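Rullus Workplace Fund
Progress report, second period
Project: Two-armed drinks service, Solemura staff canteen
Submitted by: Sayaka Ueda, canteen operations
April 28, 2026

Where we are

The fund asked for a report of two pages. The first one ran to rather more, mostly on the subject of lids, and Junpei Arai has cut it down.

When we applied, we said the project would take water pouring off the counter staff during the lunch rush and let them get on with food. That is still the plan. Both arms have been set up in the side room next to the canteen, and the work this period has been on two jobs: getting hold of an open bottle without squeezing it, and pouring from it into a paper cup held by the other arm.

The bottle was supposed to be the easy part. Thin plastic bottles give when you grip them, which every person behind our counter has known since their first shift and which we managed to leave out of the project plan. Junpei now has the fingers come in wide on either side and close slowly.

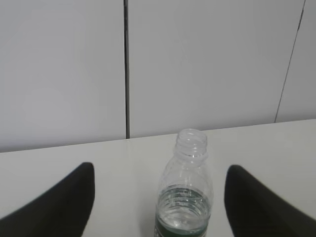
Photo: wrist camera, fingers open either side of the bottle. Solemura canteen project

Caps are still taken off by hand. The application has a sentence about "full handling of sealed containers," and I would like to withdraw that sentence quietly, or as quietly as one can in a report. Lindsay takes the caps off before a session and has asked whether this makes her part of the automation. I told her I would raise it with the funder, so I have.

What has changed for the staff

Less than we promised and some things we didn't expect. The counter team has 48 hours of project time set aside for this period, and they have used most of it telling us what we got wrong. Their list included the height of the table, the speed (a guest would have given up and gone to the tap) and our habit of calling the lunch line "throughput."

We took the advice on all three. The table has been raised, the pour routine is being shortened, and the word has been struck from the weekly notes.

Two members of the team, trained on the Rostico control software in the first period, can now stop, reset and restart a run without calling Junpei. He says he is pleased about this. He does still come down to look.

The worry about jobs came up at the staff meeting, as it should have. No hours have been cut and none will be during the grant. What happens after the grant is a fair question, and the answer I gave was that I don't know yet. I'd sooner put that in the report than have it reach you by way of the canteen.

Pouring

The cup arm holds low on the sides, away from the rim. That was the counter team's request as well, for the plain reason that people drink from the rim. The bottle arm then tips over the far side of the cup. We logged 66 practice pours this period. The good ones are dull to watch. The others have given us a clear view of how far water travels on a flat table, and we have bought more cloths out of the consumables line. 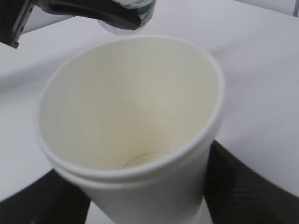
Next period

In May we move to short sessions at the counter itself, outside the lunch rush, with a member of staff at the stop button throughout. Sayaka will draft the rota and the counter team will correct it.

We are asking for one change to the budget: the money set aside for a cap-removal tool to be moved to staff training time. Lindsay supports the request.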